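Staff who host evening classes at the Kaimal Learning Center are asked to set up their own room. These instructions cover booking, table coverings and closing the room at the end of the session. They replace the sheet issued last May.

## Before the day of the class

1. Submit the room request form to Styliani Petridis at the front office. Requests are handled in the order in which they arrive.
2. State the table layout you need. The two standard layouts are "rows" and "horseshoe." Other layouts are possible if you attach a sketch.
3. List any supplies to be drawn from the store. Paper, tape and coverings are free of charge; glue and paint are billed to the class code.
4. Wait for the confirmation slip. A room is not held until the slip has been issued.

Hosts who need the large room on the Hellville Street side should write "large room" on the first line of the form. It is shared with the choir, and the choir's dates are posted outside the office.

## Covering the tables

Coverings are kept on the lower shelf of the store, rolled and tied. Take one roll for each table and sign the sheet.

1. Wipe the tabletop with a damp cloth and let it dry fully.
2. Lay the roll at one short end, with the loose edge facing down.
3. Unroll slowly toward the other end, smoothing from the middle outward with the flat of the hand.
4. Fold the overhang under the table and fix it with paper tape at the corners - never on the top surface, where it leaves a mark.
5. Check for raised folds. If a fold remains, lift the nearer end and smooth again.

Coverings with tears longer than 2 inches should be returned to the store in the bin marked "repair."

## Seating and walkways

Place chairs only after the coverings are fixed. Leave a clear path from the door to the far wall, and keep bags under the tables or on the hooks. Nima Esfahani will check the layout on request, provided the request is made before noon.

## Closing the room

1. Remove the tape first, then roll each covering from the far end.
2. Tie the roll and return it to the same shelf.
3. Stack the chairs beside the radiator.
4. Close the windows, turn off the lights and lock the door.
5. Put the key in the office box and write the time on the key card.

Allow about 20 minutes for this work. Problems found after office hours should be reported to Kittipong Mahawong at extension 1479. A short written note, left with the key, is also accepted for matters that can wait until morning.

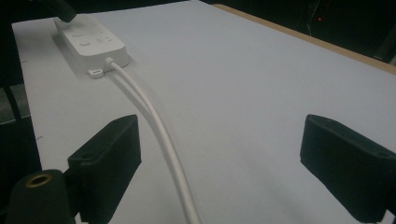
**When should the coverings be put on if the class starts in the early evening?**

Coverings may be put on at any time after the confirmed booking begins. Hosts who need to enter earlier should ask the front office to change the start time on the slip.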